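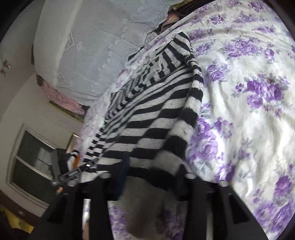
Lista: malhas-e-fibras
Assunto: Re: Borboto em misturas de acrílico e lã - lavagem ou fio?
Data: segunda-feira, 1 de abril de 2024

Boa tarde,

Respondo por pontos à mensagem anterior, que cito em parte.

> Tenho três camisolas tricotadas com o mesmo fio Vutard (mistura de
> acrílico e lã, dois cabos) e todas ganharam borboto ao fim de poucas
> semanas de uso. Lavo a 30 graus, programa de lãs, centrifugação no
> mínimo. Já troquei de detergente duas vezes.

A lavagem dificilmente explica o problema sozinha. O borboto forma-se por atrito: as pontas das fibras migram para a superfície, enrolam-se e ficam presas por fibras que ainda não partiram. Numa lã pura de fibra curta, os novelos acabam por cair com o uso. Numa mistura com acrílico, a fibra sintética é mais resistente à flexão e segura-os. O detergente tem pouca influência nisto. O amaciador pode agravar, por facilitar a migração das fibras, e eu deixava de o usar.

> A amostra que fiz antes de começar não mostrou nada. Lavei-a uma vez
> e ficou perfeita.

Uma lavagem sem atrito não testa o borboto. Sugiro esfregar a amostra contra ela própria, direito com direito, com pressão constante. Na minha folha de registo uso 189 ciclos à mão, número que herdei de um caderno antigo e que mantenho só para os resultados serem comparáveis entre si. Convém fotografar antes e depois com luz rasante. Com luz frontal o pelo curto não se vê, sobretudo nas cores claras.

> A torção terá alguma coisa a ver? O rótulo não diz nada.

Tem, e é por aí que eu começaria. Com a lupa, contei as voltas num troço de fio Vutard e num de Gautam de espessura equivalente. O Gautam é visivelmente mais torcido e borbota menos no mesmo teste. A contrapartida é um toque mais seco e alguma tendência para o tecido enviesar em ponto de meia. A densidade da malha também conta: a mesma lã em agulha 3,5 comporta-se melhor do que em agulha 4,5, onde as laçadas ficam folgadas e expõem mais fibra.

> Vale a pena comprar uma máquina de tirar borbotos?

Depende da frequência. A máquina de lâmina corta os novelos, mas corta também fibra sã, e cada passagem adelgaça o fio. Nos punhos e nas axilas isso nota-se cedo. Em malhas finas prefiro o pente, com a peça estendida numa superfície plana e sem a esticar. Nas riscas, trabalhar sempre no sentido da carreira - no sentido contrário arrasta-se fibra escura para a risca clara e depois custa a sair.

Dois assuntos de serviço:

1. A tabela comparativa de fios está no arquivo da lista, pasta Jondulov, ficheiro revisto em abril. Tem 65 entradas, das quais 55 com ensaio de atrito. As restantes têm apenas a composição declarada no rótulo. Quem tiver restos desses fios pode enviar troços de dois metros.

2. A referência 861 da Clatstead aparece duplicada, com composições diferentes. Suponho que o fabrico tenha mudado de um lote para outro. Se alguém guardou a cinta do novelo, agradeço a transcrição completa, incluindo o número de lote e de banho.

Ao responder, por favor cortem o texto citado que não seja necessário. O resumo diário continua a chegar truncado a quem o recebe em texto simples.

Cumprimentos,
a manutenção da tabela de fios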